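Home | News | Classes | Members | Contact

Friday, December 20, 2024
By Hrefna Ladefoged

Winter hours and a word about the tea kitchen

Well, friends, we have made it to the end of another year at the Skostent workshop, and I want to thank everyone who came to the potluck and stayed so late that I had to start turning off lights. (The lentil soup was a hit, and I still have somebody's ladle!)

We will be closed for 12 days over the holidays, so please take home your coats, your mugs and anything in the fridge you would be sad to lose. The side door on the Lauritsen lot sticks in cold weather — lift the handle a little as you pull and it will behave.

Dues stay the same next year, which I know will please a good many of you. The beginner evenings are back once we reopen, with room for five people at each one, and the summer open house will be in June again. If you'd like to bake for it, it is never too early to tell me, and I do mean that.

Have a lovely, restful holiday, all of you.

Contact the office | © 2024 Skostent Workshop | Back to top
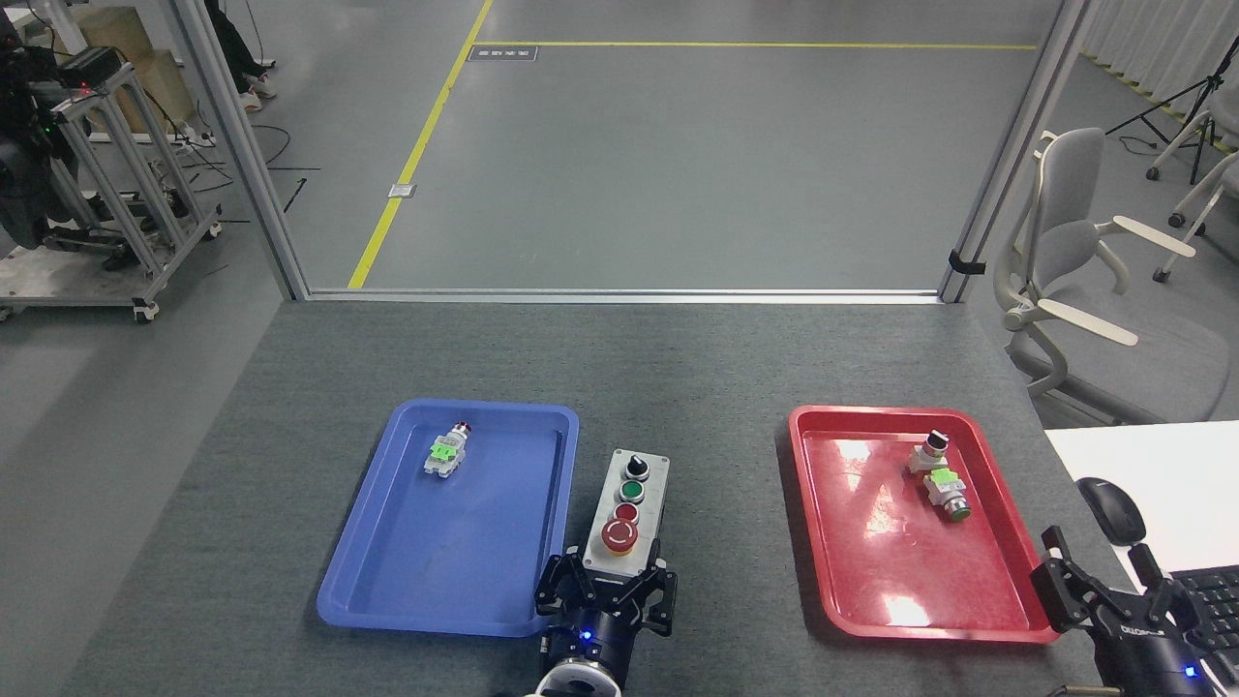

Blue tray, red tray and the gray control box on the felt tabletop.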